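4. Showing the task by hand (leader/follower mode)

Read section 3 first if the arms haven't been homed today. Rev. December 16, 2022, R. Minhas.

Task used all through this section: sorting toiletries into baskets. One kind of item per basket. Toothbrushes go in the left green one.

4.1 Before you start

1. Baskets in a row along the far side of the table. Green, blue, green, yellow, left to right. Keep to this order, the Vinari task file expects it.

2. Leave a bit of table showing between baskets. Fingers need the room.

3. Power on the arms, both of them. Wait for green lights.

4. Bring each gripper down slowly to a basket rim, then back up. Checks reach. If an arm stalls short of the rim, stop and re-home.
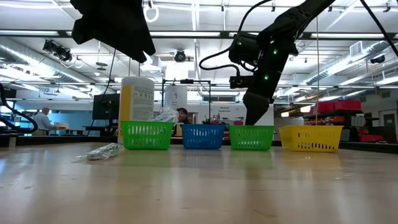
5. Open Korkov on the desk PC. New session, task name, your initials. No spaces in the name!

CAUTION: hands off the table once the follower arms are live. One person drives, one stays by the stop button.

4.2 Recording

1. Lay the items out in the open part of the table. Mix them up, razors, toothpaste, packets, whatever angle they land at. Dont line them up neatly, the policy will only learn neat.

2. Take hold of both leader handles. Squeeze and release once to sync.

3. Press Record. Wait for the 2 beeps.

4. Pick one item, move it over its basket, lower, let go. Left arm for the left baskets, right arm for the rest. No throwing.

5. Smooth and steady. If you fumble a grip, carry on and pick it up again, recoveries are useful. If you knock a basket over, press Discard.

6. Last item in, arms back to rest, press Stop.
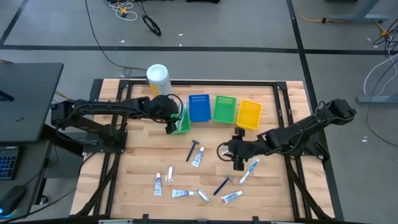
Fig. 4-2. Items laid out for sorting, both arms over the table.

Note: small packets are the worst. Close on the short edges, not the flat. Tubes: go for the middle, away from the cap.

Note: change the layout for every recording. After 9 recordings swap drivers, tired hands make jerky data.

4.3 Saving

1. Play back the last one. Jumps or frozen frames, delete it.

2. Mark keepers as Good. Anything over 3,000 steps is too long, gets rejected at upload anyway.

3. Upload to Orakzai before you log off. Maham Gondal has the pasword.

Faults with the leader handles: ask Ingvar Lauritsen. New handles due January.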